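Workshop notebook — March, folding and linen sorting

Reading time: 2 min

Started a bit after lunch in the Nurnaria room. Maricruz Espinoza had the morning session and left the donated clothes in bags by the door, so the first job was getting everything out and checking pockets. One bus ticket, a hair tie, no coins. Two jumpers went to mending for elbows. One pair of track pants went to rags.

We are still trying to settle on a fold for T-shirts that survives the trip to Makokha. The last lot went over in the big tubs and half of them came open on the way. The Grusden sheet says sleeves in, then thirds, then half. That gives a tidy packet but it is too thick for the shallow drawers over there. I have been doing sleeves in, half lengthwise, half again, and it sits lower. Maricruz prefers hers and is faster at it, so the speed argument is not settled.

Worked on the bed today and left the bench alone. The bench is too narrow once you have a row going and I end up stacking on the chair. On the bed there is room to lay the folded things along one side in an overlapping row and keep the middle clear for whatever is being folded. The quilted cover grips a little, so a shirt stays where you put it. The stitched lines are no use as a guide for straight edges. They curve all over the place.
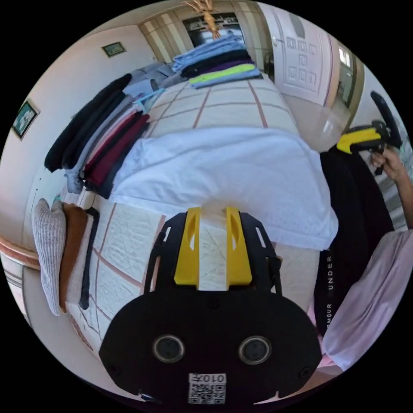

White T-shirt in the middle, folded row down the left, stack at the far end.

Notes on colour. I had the darks running together in the row and it is hard to tell black from charcoal from navy under that ceiling light. Next time darks go nearest the window. The stack is easier to read because the bright yellow-green layer breaks it up. Might be worth putting one loud colour in each stack on purpose as a marker, then the Makokha people can say "everything under the yellow" over the phone.

Knits: keep them out of the T-shirt row. They want a looser fold and they push the row over if they go in the middle.

Stack height. Tried 12 shirts to a stack at the bench last time and it leaned. 10 is fine. The drawer takes a weight of roughly 900 grams before it starts to stick, which is less than I would like — ask Brirnatberg whether the runners can be swapped.

To do:
- write up both folds with measurements
- more tubs, flat lids
- lint roller, the old one is finished
- ask Maricruz about the missing labels

Recent entries
Drawer runners, second try
Sorting socks by size
Tub lids that don't fit
Mending pile, February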